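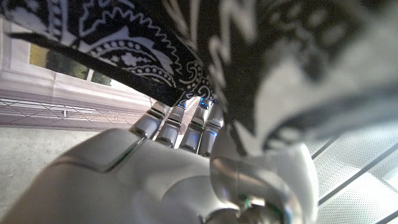
Written rules for two-handed work with soft cloth: what must be in them?

Byung-chul Min
Posted 2023-03-05, 1897 views

Good evening to all. I have been asked to write the house rules for our table where two arms with five-finger hands lift and fold cloth. Until now the rules were only in people's heads, and every operator does it a little differently. One person starts with the hands already over the table, another starts with the arms pulled back. One person stops the run when the cloth slips, another one lets it continue and writes a note after. I don't say that one of them is wrong, but when we put the records together they don't match, and then we have long discussions.

I read the general safety standards as well as I could. They are very good for the big things, such as the risk assessment and the stop button and who may stand where. But they say nothing about a bandana. A stiff part is either in the hand or not in the hand. With cloth, you can have one corner in the fingers and the rest lying on the table, and I don't know what I should call this in the record.
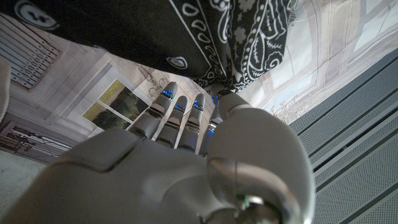 Fingertips at the lower hem of the cloth, blue lights on.

This is the moment which gives me the most trouble. Is it "contact", is it "grasp", or is it still "approach"? In my draft I wrote that a grasp begins when the thumb and at least one finger hold the fabric from two sides. My colleague finds this too strict, as you can't always see it from the head camera.

So I would like to ask three things, if somebody has the patience.

First, how do you define the grasp for cloth, so that two people will write the same word for the same moment?

Second, do you have a rule for cables? Ours can lie over the table top, and I think the rule should be more than "be careful".

Third, how long may one operator work before a pause? I have seen 90 minutes in one document from Dolline and I find it very long. After half of this time my own attention is already not so good.

I would also be thankful for any sheet I can look at, even an ugly one. Thank you in advance, and sorry for my English in some places.

Flistia
Accepted by the poster

Hello Byung-chul. I wrote such a sheet for our shop in February, so I can tell you what stayed in it after people started to use it. The first version had six pages and they didn't read it. The present one is two sides of one paper and it hangs beside the monitor.

For the grasp, your definition is nearly the same as ours. We added the word "opposed". So: opposed contact, thumb on one side of the cloth and finger on the other, and the cloth moves with the hand when the hand moves. The second half is the important one. If you can't see the thumb, you look at whether the cloth follows. For everything before this we write "touch", and we don't use "approach" after the first touch any more. Your colleague should be able to accept it.

We also have the word "partial hold" for when one hand has it and the other one doesn't have it yet. It is allowed, but the hand which is holding must not pull until the second one is closed. Before we had this rule, the operators pulled the cloth tight with one hand to find the corner with the other, and it made very different results from one person to the next.

About other things on the table. Our sheet says that every object on the surface must be named in the run record before the start, also when it has nothing to do with the task. A ball or a short piece of dowel can stay there, but it must be written. If you take it away in the middle, the run is closed and you begin a new one. Some people find this too much paper. But I once had to compare 200 runs where half of them had something extra on the table and it was not noted anywhere, and I don't wish it to anyone.

For cables we have these lines, I copy them as they are:

Before start: move each arm slowly to the far edge of its area and look at the cable, not at the hand.
No cable under the cloth at any time.
A cable which crosses the front edge of the table must be noted, and the person at the table must know where it is.
If a cable touches the fingers, stop. Do not free it with the other hand of the robot.

The last line came from experience — I will leave it at this.

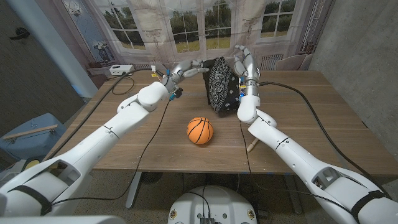

Pyo
I agree with most of the above but I would not let the operator decide alone what is a "partial hold". In our place the operator says it and the second person writes it. If it is the same person, he will always write the kind word and not the exact one. Also, Byung-chul, please put in your sheet who is allowed to say stop. The answer should be everybody in the room, including a visitor, and it should be the first line. I have seen very nice procedures where this was at the bottom of the second page.

For the pause I can't give you a standard. We do half an hour and then change places. It is only our habit.

Wostska

I come with a different opinion about the definitions. They are fine, but I think you begin in the wrong place. What made the difference for us was the start position and the end position. When these two are fixed, the middle part becomes much easier to compare, whatever words you use.

We do it with tape on the table. One rectangle for the work area, and the cloth must be inside of it at the start, bunched or flat as the task card says. If the cloth hangs over the front edge at the end, this is not a fault of the run, but it must be written in the end line, as the next operator will otherwise put it back without thinking and the information is gone.
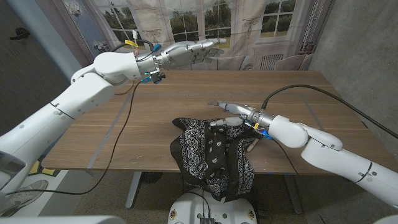

The second point is the height. With two arms over the same table we say that the hands don't pass one above the other when both are moving. One waits, and the other one goes. It costs time, and the fast operators complain about it every time, but the rule is very easy to check from the recording. A rule that you can't check from the recording is a wish, and I would take it out of the sheet or put it on another page named "advice".

Third, the tape itself. Please write the colour and who may replace it. We had an old line and a new line a little beside it for two weeks, and each operator used the one he liked better. The old line must be removed completely before the new one is put down, and the date goes in the log.

I don't agree with the suggestion that everything on the table must be in the record. It is enough to write what is inside the rectangle. But if your group is small and has good discipline, then do as Flistia says, it will not hurt you.

For general safety I would read the ISO 10218 parts again together with the technical specification for collaborative work, ISO/TS 15066. Don't copy sentences from them into your own sheet. Write only the number and the clause, so that when the standard changes, you don't have an old sentence on your wall.

Byung-chul Min
Thank you very much to all three. I will take "opposed" and also the sentence about the cloth which follows the hand. The stop line goes to the top. About the pause I will ask for half an hour, and we will see what they say. Wostska, one small thing: do you measure the rectangle from the table edge or from the base of the robot? Our table can be pushed a little, so I think from the base is better, but then the tape has to be checked each morning.

Wostska
From the base, yes. And we check it each morning.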